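How to Descale an Electric Kettle with Citric Acid

Posted Jan 15, 2021

If you live in a hard water area, the inside of your kettle will pick up a chalky white layer. It is mostly calcium carbonate and it won't hurt you, but it slows down the boil and leaves flakes in your tea. Citric acid takes it off quickly and doesn't leave the smell that vinegar does.

What you need

Food-grade citric acid powder
A kitchen scale, or a tablespoon
A soft cloth or bottle brush
Fresh water

Citric acid is sold with the canning supplies in most grocery stores. I buy the Markon tub, which holds 425 grams and lasts me well over a year. Any plain brand is fine. Avoid drink mixes and anything with sugar or color added.

Before you start

Unplug the kettle and let it cool all the way down. Tip out any old water and loose flakes. If your kettle has a mesh filter in the spout, take it out and set it in a bowl. Check the manual too, as some makers don't want acid used on certain finishes. Glass and stainless steel kettles are usually fine. 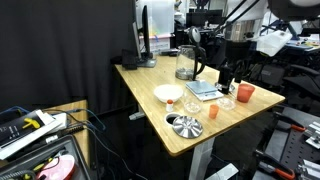
A clear glass kettle with a metallic base and a black handle.

Step 1. Measure the acid

Use 15 grams of powder for every liter of water. No scale? One level tablespoon is close enough. For thick scale you can go up to 25 grams per liter. Keep the powder dry until you need it, and don't breathe in the dust.

Step 2. Fill and heat

Fill the kettle to just over the scale line, but stay below the maximum mark. Bring the water to a boil and let the kettle switch off. Wait two minutes, then add the powder a little at a time. It will fizz. Adding it all at once can make it foam over the top, especially in a small kettle.
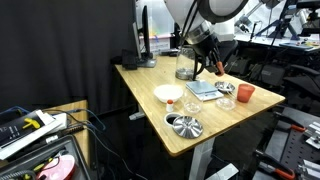
Step 3. Let it soak

Leave the lid open and let it stand for 20 minutes. Spoon some of the hot solution over the filter in its bowl. Most of the scale will dissolve without any scrubbing. If there are patches left, swirl the water, wait another 10 minutes, and rub them with the brush once the kettle is cool.

Step 4. Rinse and boil again

Pour the solution down the sink and rinse the kettle three times. Put the filter back, fill with fresh water, boil, and throw that water out. Taste a little of the next boil. If it is sour, rinse again.

How often

Our water in Hekisley is very hard, so I do this once a month. With softer water, every three months is plenty. My last one was late, and I have the next marked down for the end of February.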